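Unit 5: Cork as an Engineering Material

Reading for this unit: Costigan, chapters 3 and 4; the short paper by Venckus in the course folder. Bring a calculator to the problem session.

1. Origin and structure

Cork is the outer bark of the cork oak. The tree grows a new layer each year from a ring of dividing cells called the phellogen. Bark can be stripped without killing the tree provided the phellogen stays intact. The first stripping gives virgin cork, which is hard and uneven and is normally ground up. Later strippings give reproduction cork, and from the third onward the bark is regular enough for stoppers.

The cells are small closed boxes, close to hexagonal prisms, stacked in rows along the radial direction of the trunk. Seen along that direction they form a honeycomb. Seen from the side they look like courses of brick. The side walls are corrugated, and this matters for the discussion of Poisson's ratio in section 3.

The cell walls contain suberin, lignin, polysaccharides and waxes. Suberin is the main component and makes the wall nearly impermeable to water. Most of the volume of a cell is gas.

2. Relative density

Define relative density as the density of the cork divided by the density of the solid cell wall. A low value means thin walls and a large gas fraction. For the problems in this unit take the wall density as 1150 kg per cubic meter unless told otherwise. Natural cork usually falls between 120 and 240 kg per cubic meter. Boiled cork has straighter walls and a lower density than raw cork, as the cells expand when heated in water.

Lenticels are channels that run radially through the bark. They are not part of the cell structure and must be treated as defects. A stopper is cut with its axis at right angles to the lenticels so that they do not connect the wine to the air.

3. Behavior in compression

The stress-strain curve has three regions. At small strain the response is close to linear and comes from bending of the cell walls. Next is a long plateau in which the walls buckle and stress rises slowly. At high strain opposite walls touch and the curve turns sharply upward. This last part is called densification.

Poisson's ratio is near zero for compression along the radial direction. The corrugated walls fold like a bellows and the sample hardly widens. For compression in the other two directions the ratio is larger but still well below that of rubber. A rubber stopper pushed into a bottle bulges and jams, while a cork one goes in with much less sideways growth.

Recovery after unloading is large but slow. When reporting recovery, always state the time elapsed and the maximum strain reached. 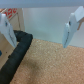 4. Agglomerated cork

Waste from stopper cutting is ground, sieved and bonded. Two families should be kept apart. In composite agglomerate the granules are mixed with a binder, commonly polyurethane, and pressed into blocks or cylinders. In expanded agglomerate no binder is added. Steam heats the granules in a closed mold, they swell, and extracts from the cork itself hold them together. The product is dark brown and is used as insulation.

Three variables control a composite agglomerate: granule size, binder content and pressing density. Fine granules give a smooth surface and higher tensile strength. Coarse granules cost less to prepare. Since the granules lie at random angles, the block loses most of the directional behavior described in section 1, although pressing brings back a small part of it.

5. Problems

5.1 A sheet has a density of 184 kg per cubic meter. Find its relative density and estimate the gas fraction.

5.2 A block of expanded agglomerate has a mass of 919 g and a volume of 8 liters. Find its density in kg per cubic meter. Compare with the range for natural cork in section 2 and comment.

5.3 A disk 18 mm thick is compressed radially to a strain of 0.30, then released. State which region of the curve it reached and give its thickness under load.

5.4 Explain why two lenticels of equal diameter may affect a stopper and a floor tile differently.

Solutions to 5.1 and 5.2 will be posted after the session. Hand in 5.3 and 5.4 to Tarmo Lūse, with units shown at every step.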